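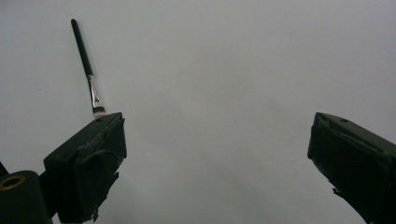 **How long do you have to let gesso dry before you paint on it?** Overnight, if you can stand to wait. It feels dry to the touch long before that, but the paint grabs and drags if you start too soon.

I'm starting with that one because three of you wrote to me about it after my last post, and I love that so many people are priming their own boards now!

I've been on a real board kick this spring. It started last October, when I took a weekend class with Burgi Imhof up in Tetberg. I signed up to learn skies. We did get to skies, eventually, but the whole first morning was sanding and priming, and I grumbled through all of it. Then I put the first stroke down on a surface I'd made myself and, oh my goodness. The paint just sat there and glowed. I drove home with wet boards on the back seat and the windows open the whole way.

So this is how I do it now, more or less the way Burgi taught us.

I buy hardboard from the lumber place and have them cut it to size, because my own saw cuts wander. Both sides get a light sanding and then a wipe with a barely damp rag. Let that dry. Then thin the first coat of gesso with a splash of water, maybe the thickness of cream, and brush it all in one direction. The second coat goes on straight from the jar, crossways to the first. I do 2 more after that if I want it really smooth – for rough, windy landscapes I stop early and let the brush marks show.

Do the backs too! I skipped the backs on my first batch and every single one curled up like a potato chip.

For sanding between coats I use 200 grit, then 300 for the last pass. (My neighbor swears you can feel no difference at all. I can feel it.) Wear a mask, and do it outside if the weather's kind. Gesso dust gets into everything, including, in my case, a butter dish.

As for which gesso, I've tried two this year. Greco is thick and a little gritty and takes pencil beautifully, so that's my pick for anything I want to draw out first. Kostia is smoother and a brighter white, and I reach for it when I'm doing flowers. Both are good. I had a tub of Zivon years ago that I remember being lovely, but the store in town stopped carrying it and I haven't tracked any down.

I've got 7 small boards leaning on the bookcase right now, all ready to go. The plan is one for each evening next week, same view from the back porch, same hour, whatever the sky's doing. I tried this last summer on paper and gave up when it buckled, so I have high hopes. If the peonies open in time they're going in the corner of every one.

Next post will be on tinting the last coat. I've been mixing in a bit of burnt sienna for a warm pinky ground and it makes greens look fantastic. If you've got a favorite color for this, leave it in the comments, I want to try them all.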